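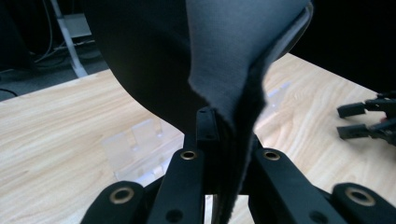

Fig. 1. Tecido cinzento-escuro, de aspeto mate, com orla desfiada e fibras soltas.

Tecnologia Têxtil, Aula 4: Orlas e desfiamento
Docente: Ladan Shahbazi

Um tecido cortado sem acabamento perde fios na orla. A perda depende da torção do fio, da densidade do tecido e da direção do corte. O corte em viés desfia menos do que o corte a direito fio.

Na Fig. 1, repare na orla fibrosa e na dobra que se estreita para baixo. Em peças escuras, as fibras soltas veem-se melhor sobre fundo claro.

Acabamentos a estudar:
Ziguezague: tecidos leves e médios.
Corte e cose: malhas e tecidos que desfiam muito.
Debrum: peças sem forro.

Trabalho prático
Cortar uma tira de 200 mm a direito fio e outra em viés. Esfregar as duas orlas com a mesma força e comparar. Guardar os fios soltos num envelope com o nome.

Entrega: 30 de abril de 2025, na sala 29.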